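Kitchen walk-through, Bincombe Hall, Sunday, November 6, 2022

Done before the dumpling supper, with the lights on and the radio off. Marks are OK, FIX or SIGH. A SIGH is something that was a FIX last time.

## Cold storage

- [x] **Big fridge (Zenmont), door seal.** OK. Grips like it holds a grudge.
- [x] **Big fridge, temperature.** OK. The dial goes from 1 to 7 and tells you nothing, so please keep reading the thermometer on the middle shelf.
- [ ] **Raw below cooked.** FIX. Pork filling was sitting over the custard. I moved it. The custard went in the trash, with regrets.
- [ ] **Labels and dates.** SIGH. There were 11 tubs with no date and one marked "soup??" in two kinds of handwriting. If the person who made it isn't sure, the rest of us have no chance.

## Stove and steamers

- [x] **Gas shutoff reachable.** OK, now that the flour bin has been persuaded to live elsewhere.
- [ ] **Left rear burner.** FIX. Lights on the third try with a whoomp. Taped off until the fitter has been. The tape is not a suggestion.
- [x] **Steamer baskets.** OK. Scrubbed and dried, no black spots.
- [ ] **Steamer lids.** SIGH. The Trumar lid still has the loose knob from August. It comes off in your hand at the exact moment your face is over the pot. Tighten it or retire it.
- [x] **Fire blanket.** OK. On its hook, pull tabs hanging down. Somebody had draped an apron over it, and that somebody has the apron back.

Aprons and cloths take up more of this sheet than they should. A dish towel is for dishes. It isn't a pot holder, a floor mop or a thing to wear on your shoulder for six hours and then dry a bowl with.

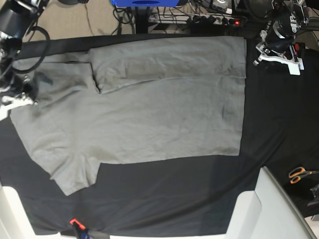
Used cloths go in the lidded bin by the back door, and clean ones come from the shelf above it. I have now written this on three checklists, and the shelf remains the tidiest spot in the building, mostly through lack of visitors.

## Prep area

- [x] **Cutting boards.** OK. The red one is deeply scored and should be replaced before winter gets going.
- [ ] **Cleaver storage.** FIX. Loose in the drawer with the rolling pins, blade up. Back on the rack, please.
- [x] **Zhuravel mixer, guard and cable.** OK. The guard clicks shut and the cable is sound. It walks across the counter on high speed, so don't use high speed.
- [ ] **Sesame and peanut kept apart.** FIX. Separate bins, one shared scoop. Buy a second scoop. Until then, assume everything has peanuts in it and say so on the menu card.

## Floor and exits

- [x] **Back door.** OK. Opens fully from inside.
- [ ] **Mat by the sink.** SIGH. Curled corner, same corner.
- [x] **First aid box.** OK. Restocked with 27 blue bandages.

## Result

Fit to cook in, with 4 FIX items to clear before the next supper. The SIGH items have seniority and should go first. Next check: same sheet, fresh pen.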